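Okay so my Jolilard marker set finally came and I have been drawing cats and dragons with it pretty much nonstop, so I figured I'd write this up while my hand still smells like ink! I do fan art mostly (book covers I wish existed, character lineups, the odd sticker sheet) and I've been on the same tired Rowlands markers since high school. The black one gave up on me in the middle of a commission and that was that.

This is the dual tip set, brush on one end and chisel on the other. The brush tip is the reason to buy it. It's springy but it doesn't flop over when you press, and I got fur strokes on the first try that used to take me three layers. I did a whole lineup of 5 characters for a shirt design and only had to redo one ear — my fault, I sneezed.

Blending is good, not amazing. The warm grays melt together if you work fast. The blues are stubborn and leave a hard edge on cheap paper, so use something smoother. I tried Flanora marker paper and it helped a ton, although it's pricey and the pad is glued so tight that I ripped 2 sheets getting them out.

Now the bad stuff. The caps aren't labeled with color names, only numbers, and the numbers aren't in any order I can figure out. There's a lilac called 334 sitting right next to a mustard. Make yourself a swatch chart before you do anything else, I mean it. Also the red bleeds through everything, so stick a scrap sheet under your page or say goodbye to the next drawing in your sketchbook.

We use cookies to remember your settings and show you posts you may like. Accept | Manage cookies

I scanned the lineup and put it up on Lastness as a shirt and a tote, and the colors held up way better than I expected. The pink came out a little orange, but scanners do that to pink no matter what you feed them.

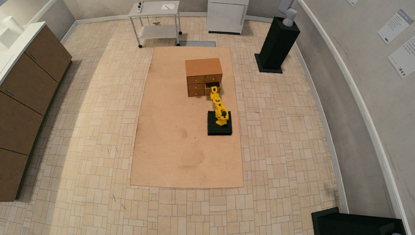
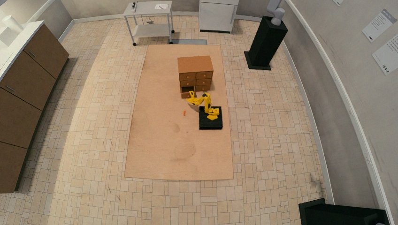 Storage is my last gripe, because the box these markers come in is a flimsy tray with a lid that pops off if you look at it funny. They should lie flat so both tips stay inky, and the tray wants to stand up on its end. A little six-drawer chest like the wooden one there, two columns of three, would suit me so much better: grays in one drawer, skin tones in another, and that evil red shut away by itself. For now mine are in a shoebox. I'd still buy the set again for the brush tips, and I'm already eyeing the pastel one for August!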